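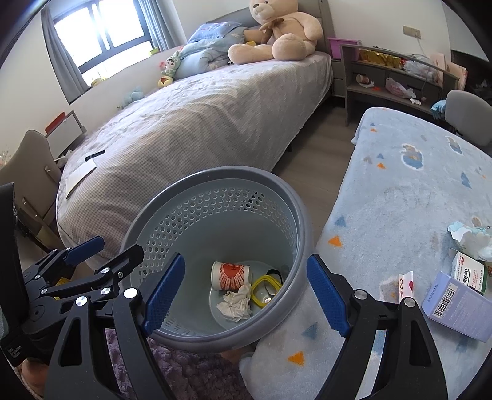

*Last changed: Wednesday, June 12, 2019*

# The Basket Task

The paper said 900 demonstrations, 40 homes, and a success rate that made me put my coffee down. I read it on the bus to Cuvcombe with a pencil in my hand, and by the time we got to the river I had written "which homes?" in the margin twice.

I should say what my job was. Talukder paid for robots it did not build. Before it paid for a lot of them, it sent someone to find out whether the people who did build them were fooling themselves. That was me. I had never met a lab that was lying. I had met plenty that stopped checking on the day the number came out well, and I had a drawer of old reports on those.

The method was called Drundeo, and the lab was Cernano, up a flight of stairs over a tile shop. Their idea was simple enough to explain to a bus driver. You don't drag a robot through people's houses. You walk through the houses yourself, holding the robot's hand, only the hand, with a camera on it. You do the chores. Later you give the recordings to a real arm, and the arm does the chores too, in houses it has never been in.

It was the last part I had come about.

"You're welcome to collect a few yourself," the lab lead said, in a tone that told me other visitors had said no.

So on my second morning I was kneeling on a purple shaggy rug in a stranger's bedroom, holding the gripper out in front of me like a man trying to get a snake out of a boot. The job was to take hold of the wastebasket by its rim, lift it, carry it to the door and set it down. The basket stood on the floor between two beds. Paper cup, tissue, something yellow with a black strap that I took for swim goggles. I wondered who throws away goggles, and then I stopped wondering, because the student with the laptop said I was shaking.

"Does that matter?"

"It learns what you do."

"Then it will learn to shake."

"It averages out," she said.

I wrote that down afterward on the bus. I have a list of things people say in labs instead of showing you a plot, and "it averages out" is near the top.

I did the basket until my knees hurt. The big teddy bear watched from the head of the bed with its brown ribbon on. Each time I came at the rim from a little to one side, one blue pad in and one pad out, and each time I squeezed and lifted and shuffled backward to the door like a waiter leaving a king. The student moved the basket between tries. She moved it a hand's width to the left, then a hand's width to the right. Once she turned it.

"Is that how far you always move it?"

"It has to stay where the family keeps it. That's the point of doing it in real homes."

"And where do other families keep it?"

She thought about it. "By the bed, mostly."

I liked her. She was the only person at Cernano who stopped to think before she answered me, and I felt bad for what I was going to do to her week.

---

They tested in eight rooms. I asked to see the list, and it took them until after lunch to find it, which I noted. All eight were really new. Not one was among the 40. I had been so sure of that one that I had half the paragraph written, and I had to cross it out. I'll admit I was annoyed. It is a bad habit in my line of work, to be annoyed when people have done something right.

I watched the arm go. They had it on a cart with a heavy base, and two of them wheeled it into a spare room in a house near the station. It looked at the basket for a while. It came in a little from the side, one pad in and one pad out. It squeezed and lifted. The basket went to the door.

The lab lead did not say anything. He looked at me the way my father looked at me when his car started.

"Again," I said.

It did it again. It did it with the lamp off. It did it with a different basket, a wicker one I had bought at the market and carried in under my coat, as if that would stop the arm from hearing about it. Four of them stood in the hallway trying not to grin.

"Do you have any tape?" I asked.

Somebody found tape.

"Put it over the camera."

Nobody moved at first. The lab lead said it wouldn't be a fair test, the system was never meant to run without images, what would it even mean. I said I didn't know what it would mean. I said that was why I wanted the tape.

The student put it on. She pressed the corners down with her thumbnail, carefully, so no light would get in around the sides.

The arm sat there for a bit. Then it came in a little from the side, one pad in and one pad out. It squeezed, lifted, and took the wicker basket to the door.

It was very quiet in that house. I could hear the refrigerator.

---

I want to be careful here, as the report was careful, and nobody thanked me for that either.

We ran all eight rooms blind. It took the rest of that day and most of the next, and we lost an hour to a dog. The arm did not get every basket. With tape over the lens it missed in two rooms. One was a room where the basket sat behind a chair leg. The other was a kid's room where somebody, after we parked the cart, had kicked the basket under the desk. In the other six it did just what it did when it could see.

So it could see. I put that in the first line of my notes, because I knew what they would be afraid I'd say. It used its eyes in two rooms. In six of them it didn't need any. They wheeled the cart in and parked it facing the basket, at the distance an arm likes to be from a basket, every time, without thinking, the way you'd set a plate down in front of somebody. Then the arm did what I had done on my knees on the purple rug. It reached out to where baskets are.

"We never told them where to park it," the lab lead said.

"No."

"It's just the natural place to park it."

"I know."

"So it isn't cheating."

"I didn't say cheating."

He took the tape off the camera himself and rolled it into a ball between his fingers. He looked for somewhere to put it. The basket was over by the door, and he walked all the way there to drop it in.

I told him what I would do in his place. Park the cart badly. Let a stranger park it, somebody who doesn't know what it's for. Put the basket on the bed, or in the hall, or nowhere, and see if the arm has the sense to stay still. Run the blind test first next time, before anyone in the building has seen the good number and gotten fond of it. And print both numbers side by side, in type the same size.

"No one prints the blind number," he said.

"I'd believe more papers if they did."

---

Back at the tile shop the student had my own recordings up on her screen. I hadn't asked for them. She had played them in a row, all my tries in that bedroom, and she had let them run one over another so the beds and the curtain and the bear went soft and gray and only the rim stayed sharp. The rim hardly moved. It sat low in the middle of the picture between the two pads, over and over, as still as a sink.

"I moved the basket," she said. "I moved it every time. But you just moved to where it was."

"Anybody would."

"I know. I mean all of us did. I checked some of the other homes." She scrolled. Different floors, different baskets, a red one, a tin one. The rim in the same place. "When I first looked at these I thought, wow, the data's so clean."

I had thought so too, reading the paper on the bus, though I didn't tell her. I had a whole page of doubts about that paper and it was not one of them. I had gone in there looking for a leak in the list of rooms. The tape was something I asked for because I was irritated and couldn't think what else to ask for.

I put most of this in the report. Talukder read the summary, as far as I could tell, and held the money back until January. Cernano sent me a new table before then. It had a column headed "lens covered" and a column headed "cart parked by visitor." The second one was ugly. In the notes under the table it said the visitors had been customers from the tile shop downstairs.

I checked the arithmetic. It was fine. Then I wrote back and asked who had picked the customers.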